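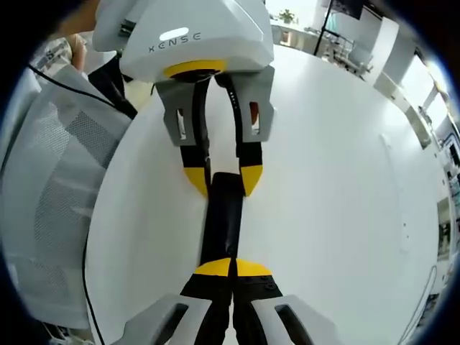
Cuaderno de taller, noviembre. Ensayo de adhesivo en juntas de solape, segunda tanda.

Retomo donde quedó la tanda anterior. Las probetas pegadas con Fendon de dos componentes dieron una dispersión excesiva y sigo sin saber si el problema es la mezcla o la preparación de superficie. Repito con las mismas chapas de aluminio, lijadas a grano 228 según la etiqueta del proveedor (numeración propia de Gritia, no equivale a la FEPA; no comparar con las notas antiguas).

Preparación: lijado cruzado, soplado, dos pasadas de isopropanol con paño nuevo en cada una. Entre la segunda pasada y el pegado no más de un cuarto de hora. En la primera tanda hubo chapas que esperaron toda la comida, y eso ya invalida parte de la comparación.

Espesor de línea controlado con hilo de nailon en los extremos del solape. El hilo se desplaza al cerrar la mordaza. Probé a fijarlo con una gota de cianoacrilato fuera de la zona útil y aguanta, aunque ensucia el canto.
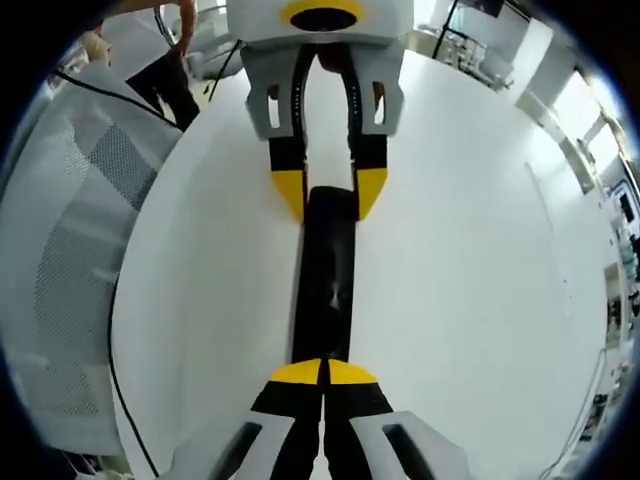 Curado a temperatura ambiente durante la noche y después estufa. La estufa de Riihimäki tarda en estabilizarse y sobrepasa la consigna en la primera subida; meter las probetas solo cuando haya bajado. El termopar de la puerta marca menos que el del fondo. Uso el del fondo.

Tracción, velocidad constante, célula grande. Carga máxima de la probeta 3: 4000 N, rotura cohesiva limpia en casi todo el solape. La siguiente se quedó en 1241 N con despegue adhesivo en una sola cara, la que estuvo apoyada en el banco. Superficie de fractura brillante, sin restos de resina. Para mí es contaminación por contacto. Witold Olszewski sostiene que es falta de mezcla en el arranque de la boquilla y propone desechar más cordón inicial. Su argumento tiene un punto débil: una mezcla mala habría afectado a las dos caras y la resina estaba dura en toda la junta.
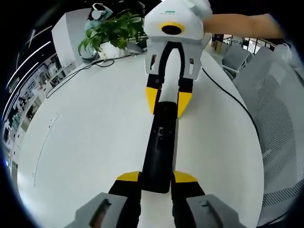

Para separar las dos hipótesis:
Serie A, chapas apoyadas sobre papel limpio y purga corta.
Serie B, chapas apoyadas en el banco y purga larga.
Serie C, papel limpio y purga larga, como referencia.
Mismo lote de resina para todas. Marcar las probetas con punzón en el extremo de la mordaza, nunca con rotulador: el isopropanol se lleva la tinta y luego no hay forma de saber cuál es cuál.

Corrección a lo apuntado por la mañana: el solape nominal no incluye el rebaba lateral. Hay que retirarla antes del curado en estufa, con espátula de plástico. Si se quita después con cúter se marca el borde y la grieta arranca ahí. 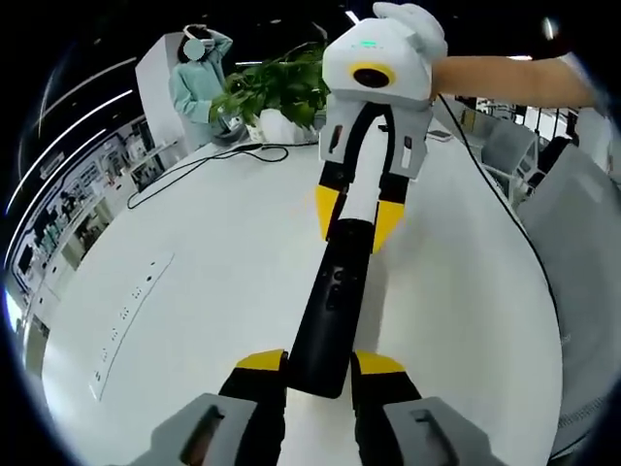 Alineación de mordazas revisada. Había un desfase lateral apreciable que introducía flexión; corregido con suplementos del mismo espesor que la chapa. Los valores de la primera tanda se tomaron sin suplementos, así que sirven solo como orientación. Lo anoto también en la hoja de la máquina.

Pendiente: pedir a Storkport la ficha de la imprimación y preguntar si admite curado en estufa. Revisar la caducidad del cartucho abierto. Cortar chapa para la serie C, que no llega con lo que hay.

18:40. Series A y B pegadas y en mordaza. Paso a estufa mañana a primera hora.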